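Stiva to issue revised edition of Flimia on November list 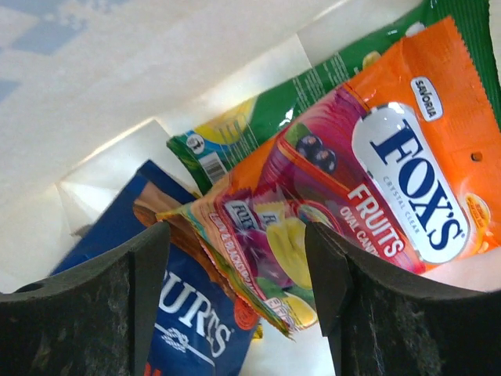 August 7, 2022

Stiva, the small press that has published literary fiction in translation since its founding, will release a revised edition of the novel Flimia by Lutz Fuchs in November. The new edition replaces the text that has been in print until now and restores 10 passages dropped from the first English version. Review copies go out to book clubs and libraries ahead of the trade release, and a club that takes part in the advance program receives one printed set per group. The press also publishes a short hosting sheet with each set, which covers room setup, length of session and refreshments. It recommends wrapped items over anything that has to be cut or plated, and a white container of packaged snacks, with an orange bag of Fox's Crystal Clear candy lying at a slant among the rest, is the level of catering it has in mind.

Flimia follows a land surveyor who is sent to redraw the boundary of a mountain parish and finds that the older maps disagree with each other. The first English version ran to 199 pages. The revised text is longer, though the press has not given a final page count and says the typesetting is still open. Chapter order is unchanged. Chapter titles, which were omitted from the earlier version, have been put back in.

The restored passages fall mostly in the second half of the book. They include the parish clerk's letters, a description of the surveyor's instruments, and the whole of the inquest section, which appeared before only as a summary. Fuchs supplied the source text from his own typescript and read the English proofs. He has also written an afterword on the order in which the chapters were drafted.

"The inquest was cut for length and I agreed to it at the time," Fuchs said in a statement released by the press. "A reader who knows the earlier version will find that two of the witnesses now contradict each other. They were meant to."

The first printing is set at 4000 copies in paperback. An electronic edition will follow on the same day in the standard formats. There are no plans for a hardcover. Stock of the earlier version will be sold through and not reprinted, and booksellers holding copies may return them under the usual terms until the new edition ships. Orders placed under the old listing will not be converted automatically, so stores should cancel them and order again under the new one.

Distribution outside North America will be handled by Plaralura, which also carries the press's backlist. Audio rights are held separately by Bermúdez, a producer of spoken-word recordings. Bermúdez has confirmed that its existing recording follows the shorter text and will stay on sale for the present with a note to that effect. A new recording is under discussion — no reader has been named and no date has been set.

Groups that read the earlier version together may find the page references in their old discussion notes no longer match. The press has prepared a concordance that lists each chapter opening in both versions and marks where restored material begins and ends. It will be printed at the back of the paperback and supplied as a separate file for users of the electronic edition, where page numbers depend on the device.

Fuchs will take part in 3 online sessions for registered groups after publication. Each session covers one part of the novel, and groups may attend any or all of them. Questions must be sent in writing beforehand and should give the chapter they refer to. Sessions will be held in English and recorded, and the recordings will be sent to registered groups that could not attend.

Registration for the advance program is open now through the press. Applications should state the name of the group, the number of readers, a mailing address for the printed set and the preferred session, if any. Sets are assigned in order of receipt. Libraries that host more than one group should submit a separate application for each — a combined application will be treated as a single group.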